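Kendra Hiebert ran a dry cleaning counter in Arkthorpe for 14 years before she started teaching people how to do their own washing. Her evening class now meets in a room above the Julden hardware store, and most of the people who sign up are over 40.

"They know how to push the button," she says. "They want to know why their sweaters come out small."

She grew up in a house with one machine and seven people. Her mother washed on Mondays and Thursdays and did not take requests. Hiebert says she learned to read care labels at the cleaner's, where a mistake came out of her pay.

The complaint she hears most often is about towels that feel stiff. She puts it down to detergent. "People fill the cap because there's a cap. I use two tablespoons for a full load — less if the water is soft." She skips fabric softener on towels and shakes each one out before it goes in the dryer.

Jae-hoon Sun took the class in April after moving into his first apartment with a washer. He had been paying for wash-and-fold and had added up the receipts for the year: $1,551.

"I felt a little sick," he says. "I signed up that night."

He now does three loads a week and folds while the radio is on. Hiebert taught him to fold towels in thirds, though he admits he doesn't always put them away.
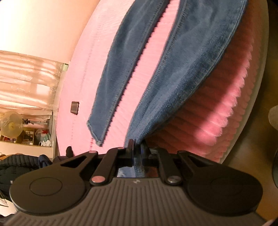
A folded blue towel on a round pink plush cushion.

Hiebert doesn't mind. Her own clean laundry sits on a chair until Wednesday, she says, and she has stopped feeling bad about it. The next class starts Mon 17 May and covers stains, wool and how to clean the washer itself.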